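Call for participants: shift patterns, sleep and injury claims in workplace benefit schemes

Prosinar is recruiting for the second round of its study on how shift workers report injury and fatigue to their employer's compensation scheme. The study covers Kellville and the surrounding district and runs until April.

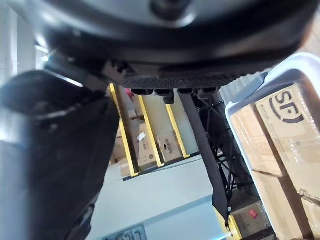
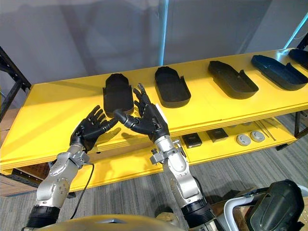 A participant from the first round wrote that the claim form had taken her longer than the medical appointment, and that she would have given up at the section on previous conditions if the interviewer hadn't asked her to go through it aloud. Her comments led to two extra questions in the present interview guide.

Who can take part

Applicants must be aged 18 or over, work at least 20 hours a week on rotating or night shifts, and have been with the same employer for 2 years or more. A past claim is not required. We are short of people who were hurt or made ill at work and did not claim. Staff of the insurer Ikeda and members of their households cannot be accepted.

What is involved

- one interview of 38 minutes, by telephone or at the Killania office
- a sleep and shift diary, kept for four weeks on paper or online
- a short closing questionnaire
- consent (optional) to let us read the correspondence on any closed claim

Interviews are held on weekday evenings and on Saturday from 9.30 am. Travel to Killania is refunded at the standard rate on production of a ticket or mileage note.

Data and confidentiality

Employers are not told who has applied. Names are held apart from answers and deleted when the study closes. Taking part has no effect on an open claim, and interviewers cannot give legal advice. The first round drew almost 1200 applications, so replies may take three weeks.

To apply, fill in the short form on the Prosinar studies page, giving your shift pattern and a daytime telephone number. Incomplete forms are not followed up.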